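Umali Tenant Repair Project
Progress report to the Neltska Fund
Jan 3, 2022

Prepared by Pacita Castillo, project coordinator

Summary

The project is on schedule in most areas and behind in one. We have opened the repair desk at Pledon Street, finished the first set of home visits, and spent $4,000 of the materials budget. The tool library is behind because the shelving came late and the sign-out system needed more work than we planned for. We do not need more money. We are asking for one change to the spending plan, described near the end.

Background

The grant pays for small repairs in rented apartments in the Umali district, for tenants who are older, who have a disability, or who have young children at home. The repairs are the kind that fall between a landlord's duties and what a tenant can manage alone: a door that will not latch, a loose towel bar, a cupboard that has come off its hinge, a window that sticks. We do not do electrical or gas work. When we find a problem that is the landlord's responsibility, we help the tenant write it up and send it in.

Home visits

We completed 20 home visits in this period, which was the target. Each visit is booked for two hours. Most ran close to that. The longer ones were in the Vutow Court buildings, where the walls are old plaster and ordinary anchors do not hold. Our two repair workers now carry toggle bolts and a box of longer screws on every trip there.

Doors and locks were the most common request, followed by kitchen and bathroom cabinets. We had expected more calls about windows, but it has been a mild winter so far and those may come later. A few tenants asked for painting. We turned those requests down and gave them the number for the district's paint day, which is run by another group.

At nine of the visits we found something that had to go to the landlord. Mostly these were leaks under sinks. There was also one broken stair rail in a shared hallway -- that one was fixed within the week after our letter went out. Four of the nine are still open. We call the tenant every two weeks until the matter is closed, and we keep a copy of each letter at the desk.

Furniture repairs have turned out to be a bigger share of the work than the proposal assumed. Tenants often have one good dresser or kitchen unit that came with them from a previous place, and replacing it is out of the question. Drawers are the usual trouble. The slides bend or the screws pull out of the side panel, and people stop using that drawer and put everything somewhere else.
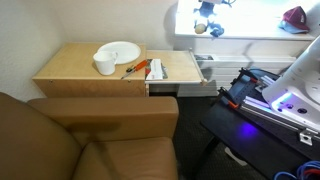 We did not set aside a separate line for furniture hardware, so slides, knobs, and hinges have been coming out of general materials. The cost of each item is small, but there are many different sizes and the hardware store near the office does not stock most of them. We have started ordering by mail and keeping a few of the common lengths on hand. The workers measure at the first visit and come back if the part has to be ordered, so some of these jobs count as one visit in our records but take two trips.

Repair desk

The desk is open two afternoons a week in the front room at Pledon Street. Tenants can come in to book a visit, pick up a part, or get help with a letter. The first few weeks were slow. Traffic picked up after we put flyers in the laundry rooms and asked the health clinic to keep a stack at the counter. The notice we paid for in the neighborhood paper brought in very few people and we will not run it again.

We still need someone at the desk who speaks Tagalog on both afternoons. At present I cover one of them myself, and on the other we call an interpreter by phone. That works for booking a visit but not very well for going over a letter line by line.

Tool library

The tool library was supposed to open in this period and did not. The tools have been bought and labeled. The shelving arrived late, and when we tested the sign-out sheet with a few tenants it was clear that it asked for too much information. A shorter form is ready. Each borrower will sign once and then only write down the tool and the date. We plan to open the library in March.

Staffing

Both repair workers have stayed with the project. One had a week out with a back injury, not work related, and the visits for that week were moved. No visits were canceled on our side. Three were canceled by tenants and have been rebooked.

Requested change

We ask to move $900 from the advertising line to materials, to be used for furniture hardware. The flyers cost very little and the advertising line will not be spent otherwise. The total budget stays the same.

Next period

We have planned another 20 visits, beginning with the waiting list from Vutow Court. We will also close out the open landlord letters where we can and open the tool library. Receipts and the visit log are attached separately. Please send any questions about the budget change to me at the Pledon Street office.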